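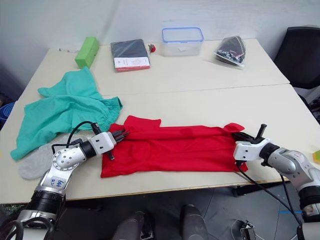
Red garment held out between two grippers.

Tin objects in an unheated store: is tin pest a real risk?

2024-11-08
By Vasilică Pascu

The Nila Collection holds 110 objects of tin and high-tin alloy, chiefly plates, spoons, toy figures and a small group of cast bars. They are kept at the Vallow store, which has no heating. The temperature there fell to 4 degrees last winter and stayed low until May.

During the spring check, six of the objects were found to have dull grey spots, some of them raised. The report recorded these as tin pest and advised that the whole group be moved to a heated room. Space in that room is limited, and the move would displace other material. Before a decision is taken, I should be grateful for the views of members who have dealt with the same question.

Demyd Prokopenko

I would support the move. Ordinary white tin is stable at room temperature, but in the cold it can change to grey tin, a brittle form that takes up considerably more space. The surface swells into blisters and then breaks down to powder. Once the change has begun it tends to spread through the piece, and grey tin in contact with sound metal can start the change there as well.

The six objects should be kept apart from the rest without delay. The cost of moving the group is small when set against the loss of even one good plate.

Flomano

I must disagree with the previous reply on one point. A store at 4 degrees is below the temperature at which white tin ceases to be the stable form, but the change at that level is extremely slow and often does not begin at all. It goes much faster in severe frost. Small amounts of lead, antimony or bismuth also hold it back, and most old household tin contains one or more of these.

Many cases reported as tin pest are ordinary corrosion. Salts, damp and acid vapour from storage cupboards will all produce grey, raised spots on tin. The report does not say whether any test was carried out. Was one?

Vasilică Pascu

No test was made. The finding was by eye alone. I can add that four of the six objects came from the same cupboard, and that the cupboard is oak.

Flomano

That is a material fact and should have been in the report. Oak gives off acid vapour, and I would look at the cupboard before the thermometer. A very small sample of the grey matter can be examined by X-ray diffraction, which will distinguish grey tin from tin oxide.

Demyd Prokopenko

I accept that the oak may be the cause. I do not accept that the objects should remain in the cold while the matter is looked into. If the test shows grey tin, months will have been lost. A temporary move for six objects requires one shelf.

Hyun

Both positions can be met in one set of instructions. I have drafted the following for the collection to amend as it sees fit. 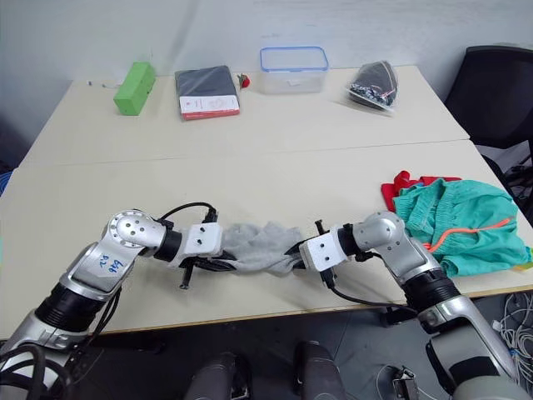
Draft instructions for the tin group

1. Place the six marked objects in separate closed boxes of inert plastic and transfer them to the heated room.
2. Take no further objects from the oak cupboard until it has been inspected. Record which shelf each piece stood on.
3. Do not brush or wash the spots. Loose powder is to be kept in a labelled tube for testing.
4. Send samples for X-ray diffraction.
5. Log temperature and humidity at Vallow for up to 3000 hours, and review the remaining objects when the log is complete.

Demyd Prokopenko

I have no objection to points 1 to 4. Point 5 is too long. The log would run through the whole of the cold season, and the review should be brought forward if the store falls below freezing.

Hyun

Agreed. I have amended my copy so that a reading below freezing brings an immediate review.

Vasilică Pascu

The instructions will be put forward as amended. One further matter concerns the cast bars. A colleague reports that one of them gave a crackling sound when it was lifted, and has asked whether this is a sign of decay.

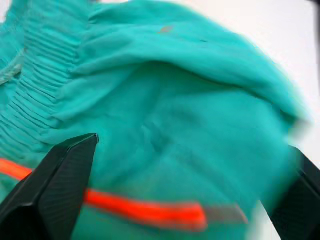
Flomano

The crackling of tin, known as tin cry, is a property of sound white tin and has no connection with tin pest. It is heard when the metal is bent and its crystals shift suddenly into a mirrored arrangement, a process called twinning. On a polished piece the bent area may show fine bands under a lens. Where they lie close together, the effect is something like the gathered part of the turquoise fabric, with its narrow ridges running side by side, though on a very much smaller scale. Grey tin is brittle and would crumble. A bar that cries is at least partly in good order, but it should not be bent again to confirm the point.

Demyd Prokopenko

I concur with regard to the sound. The bar ought nevertheless to be supported along its full length when it is next lifted, as a thin bar of pure tin will bend under its own weight.

Vasilică Pascu

Noted, and I shall add that to the handling sheet. The results of the diffraction test will be posted in this thread when they are received.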